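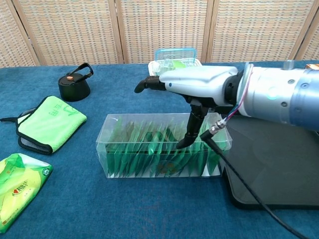

Figure 4. Tea sachets stood upright in the clear box, long side to the front.

4.2 Filling the sachet box

The Civiline box is sold as holding 50 sachets. Treat that figure with suspicion. It may be true of flat paper bags. With pointed sachets you will run out of room sooner, and forcing the last few in crushes the ones at the ends.

1. Wipe the inside of the box with a dry cloth. Do not rinse it just before filling. Water sits in the corners longer than you would think, and tea picks it up.

2. Set the box on the table with the long side facing you. A tablecloth keeps it from sliding. The stick-on rubber feet in the accessory bag are supposed to do the same job, but ours came off by the second refill.

3. Stand the first sachet against the left end, point up. Lean it slightly.

4. Add the rest in one row, each overlapping the one before it, like a fan. If you have two kinds of tea, keep each kind together. Alternating them looks nice for a day.

5. Stop while you can still get a fingertip between two sachets in the middle of the row. If you can't, take a few out.

Note: Earlier printings of this guide told you to lay the sachets flat in layers. Kumaresan Sastry tried both ways for us in May and went back to upright after one week. Flat layers hold more, but you end up digging for the bottom ones.

4.3 Taking a sachet out

1. Reach in from the top and take hold of one sachet near its point.

2. Lift straight up. Pulling toward you drags the neighbors along.

3. Close the gap by pushing the row together from one end.

Caution: Do not pour hot water next to an open box. Move the cup first. Steam does more harm than the "freshness" claims on most tea packaging would have you believe.

4.4 What to keep beside it

Less than the catalog suggests. A bottle of hot water and a folded microfiber towel will cover most tables. Snacks go in their own lidded container, with the lid on. We see no use for the Pumuter drip tray at this size; a 600 ml bottle does not make that much mess.

Caution: Check that the bottle lid is fully closed before you lay the bottle down or carry it. A click is no proof. Tip it over the towel once and look.

Text revised October 2021, P. Mudaliar. For replacement boxes see section 19.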